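The first thing I learned about the Warnwood town budget is that it lives in a three-ring binder, and that the binder is heavier than my cat. The second thing I learned is that if you ask to see it at the front desk in October, people look at you with real concern, as if you'd asked to borrow the plumbing.

I moved to Warnwood for the rent and the river, in that order, and I had no plans to care about local politics. I cared about national politics, the way you care about weather in another state: loudly and from the couch. Then the bus to Nindell got cut to one run in the morning and one at night, and I was standing at the stop in the rain with my bag on my head, and I thought, okay, who did this? Who do I call?

The person to call was Aldana Fuentealba. She has sat on the town council for three terms, she picks up her own phone, and she told me right away that she had voted for the cut and would do it again. I liked her immediately (I was also furious, and I think she could hear both).

"Come to the workshop," she said. "Bring a snack."

So I went. A budget workshop is the meeting before the meeting, where the council goes line by line and argues in normal voices, and hardly anyone from the public sits in. It began at six and was still going when the vending machine ran out of pretzels. They spent most of an hour on road salt. I had no idea how many kinds of road salt there were, or that a grown man could be moved nearly to tears by one of them!

What got me was how small the pieces are. The fight that ate up the whole second half of the evening was over the Fodside footbridge, a little iron thing put up in 1919 that connects the old mill houses to the school. The engineer's report says it needs new decking before another hard winter. The money for the decking and the money for the midday bus come out of the same pot, and the pot isn't big enough for both. Fuentealba chose the bridge. The council member across from her, who goes by Dwivedi and nothing else, even on his name plate, chose the bus.

He had the better speech, I thought. He'd gone door to door and come back with 723 signatures for the midday run, in a town where 2916 people voted in the last council election, and he read some of the comments aloud. One was from a woman who gets dialysis in Nindell and now spends the whole day there waiting for the ride home. The room went very quiet after that one.

Then Fuentealba talked about the kids who cross the bridge every morning, and what the detour looks like if it closes – up the hill, along the highway shoulder, no sidewalk. And the room went quiet again, and I sat there with my granola bar and realized I didn't know how I would vote. I had come in with a speech of my own, folded up in my pocket. I left it there.

I've been back to every workshop since. I've gotten a bit obnoxious at parties. I can tell you what a fund balance is, and why the town can't just move the sewer money over (it's the first thing everyone suggests, me included, and the answer is that state law keeps it in its own box). I can tell you that public comment is capped at three minutes and that the good speakers use two. Dwivedi taught me that in the parking lot. He also told me to stop writing "to whom it may concern" on my letters, given that it concerns five people and I know all their names.

The bridge got its decking money. The bus is still one out, one back. But there's a new line in the draft for next year, a shared van with Nindell that would run at lunchtime for 40 weeks, and both of them put their names on it. It may not survive the final vote. Fuentealba gives it even odds, and she's the one pushing it. I'll be in the second row, where the radiator works. 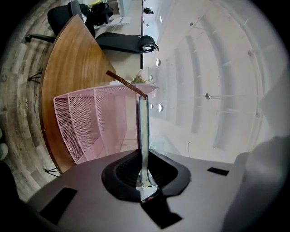
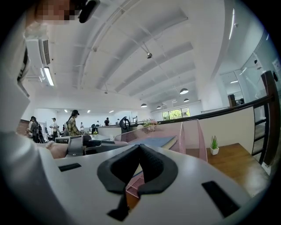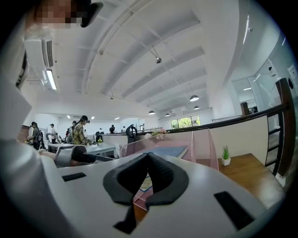
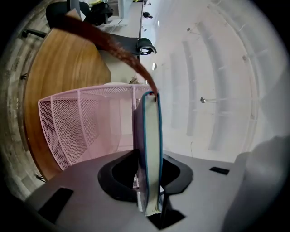
Can you speak at a budget workshop if you don't live in town?

It depends on the council. In Warnwood, anyone can sit in and listen, but the comment period is for residents and people who own a business in town. If you live elsewhere, you can send a letter to the clerk before the meeting and it goes into the packet with the others.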